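Bendavholm Demo: ficha del conjunto de datos

Versión del 19/08/2019

Resumen

Este repositorio reúne los registros de la jornada de puertas abiertas de Bendavholm, en la que Stenex enseñó su robot doméstico guardando y sacando ropa de un armario. Ostermann puso la sala y el mobiliario. Bovesari se encargó de la grabación y de la primera limpieza de los ficheros. La ficha la escribe alguien que estuvo entre el público y que después tuvo que ordenar el material, así que el tono no es el del folleto.

El folleto hablaba de "autonomía completa en el hogar". Durante la demostración había un operador con mando detrás de un biombo. Pregunté dos veces en qué momentos intervenía y me dieron dos respuestas distintas. Los registros no permiten resolverlo, como se explica en Limitaciones.

Contenido

Episodios grabados: 1147
Episodios que se conservan tras la revisión: 1099
Episodios con anotación de tarea: 600
Prendas distintas: 10

Los episodios descartados tienen el vídeo incompleto o las marcas de tiempo rotas. No se ha quitado ninguno por haber salido mal. Stenex pidió retirar los fallos "no representativos" y no se hizo.

Estructura

episodios/ una carpeta por episodio, con vídeo y estado de las articulaciones
anotaciones/ un fichero de texto por episodio anotado
escenas/ fotografías fijas del mobiliario
notas/ apuntes de la visita, sin editar

Los nombres de carpeta siguen el orden de grabación. Hay huecos en la numeración y son los episodios retirados.

Tareas

Hay tres: colgar una prenda, descolgarla y dejarla en la encimera. La tercera se añadió a última hora y tiene menos ejemplos. En el programa figuraba también "doblar", que se anunció por megafonía y no se llegó a hacer. Si alguien busca episodios de doblado, no los hay.
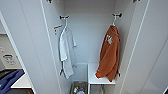
El criterio de éxito es el punto más flojo de todo el conjunto. Stenex daba por buena cualquier prenda que quedara enganchada dentro del armario, y con esa regla casi todo cuenta como acierto. Una prenda naranja cuyos pliegues bajos descansan sobre el mueble blanco de dentro recibe la misma nota que una blanca que cae en vertical desde su gancho. Para mí son dos resultados diferentes. En las anotaciones he añadido un campo, "apoyo", que indica si la tela toca otra superficie. El campo "exito" conserva el valor que dio la empresa, para que cada cual compare.

Tampoco me convence la elección del armario. Las puertas estaban abiertas al empezar cada episodio y así se quedaban hasta el final. Abrir una puerta es una parte considerable del trabajo y aquí no se mide. A quien quiera comparar estos resultados con los de un sistema que sí abre puertas le recomiendo que no lo haga.

Limitaciones

No se registró la señal del mando. Por eso es imposible separar los movimientos autónomos de los teleoperados, y cualquier cifra de autonomía sacada de estos datos carece de base.

La luz de la sala era uniforme y no cambió en toda la jornada.

Entre episodios, el personal recolocaba la ropa a mano. Esos ajustes no constan en ningún sitio.

El audio se ha eliminado porque se oían conversaciones de los visitantes.

Usos razonables

Sirve para practicar segmentación de tela sobre fondos claros, para estudiar agarres y para discutir criterios de éxito. No debería servir para afirmar que el robot recoge la ropa de una casa. Ostermann lo ha citado ya en ese sentido en su propia página; he pedido una corrección y sigo esperando.

Cambios previstos

En septiembre se repite la demostración. He solicitado que se grabe el mando y que el público elija las prendas. Lo primero está aceptado por escrito. Lo segundo, "en estudio".

Licencia

Uso libre para investigación, citando el repositorio. Las fotografías de escenas/ se pueden reproducir en las mismas condiciones. Los errores de anotación se comunican abriendo una incidencia con el número de episodio.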